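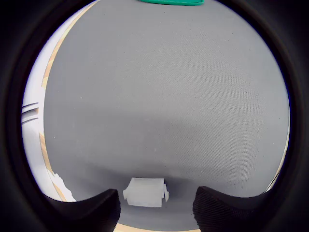
Our project in the Stulleck course was to write work rules for a shared robot arm. The first rule is about the surface: only the objects of the current task may lie on the mat. We use plain gray fabric, so a small white part is easy to find between the fingers.

The second rule is about fixing. The mat must be taped at the corners, and cables must be kept off it. We check the tape every 200 runs — more often in May, when many groups share the table.

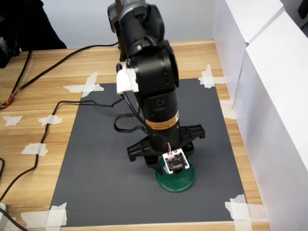 3. Stopping

One person keeps a hand near the stop button during all motion.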